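Notebook, September — dead links in the council papers archive

Started 9.40. Ran the link checker over the Dirdale pages again after their site move.

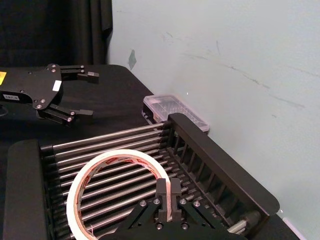
Of the nearly 4000 outgoing links in our index, the ones to Dirdale minutes are the worst. The old addresses ended in a meeting number and the new ones end in a long string with no pattern I can see, so a bulk rewrite is out. Redirects work for the planning papers only. Everything else lands on the new home page, and the checker passes it as fine. Have changed it to flag any link that ends up at a home page.

Took 40 of the flagged links and looked for each by hand. Found 31 on the new site under a different title. Of the rest, 6 were in our own saved copies from the Utine crawl. The others I can't find anywhere, all of them appendices to the budget reports.

Pryor is in better shape. Same supplier, but they kept the old paths.

Wisetti import still falls over on scanned PDFs with no text layer. Skipped those and wrote the skipped names to a log in the usual folder.

To do:
Write to Dirdale records office and ask about the appendices
Save a copy at the time of linking, for every council
Add a "last seen" date beside each link — month is enough
Re-run Pryor after their next upload

Stopped 16.15, checker left running on the older half.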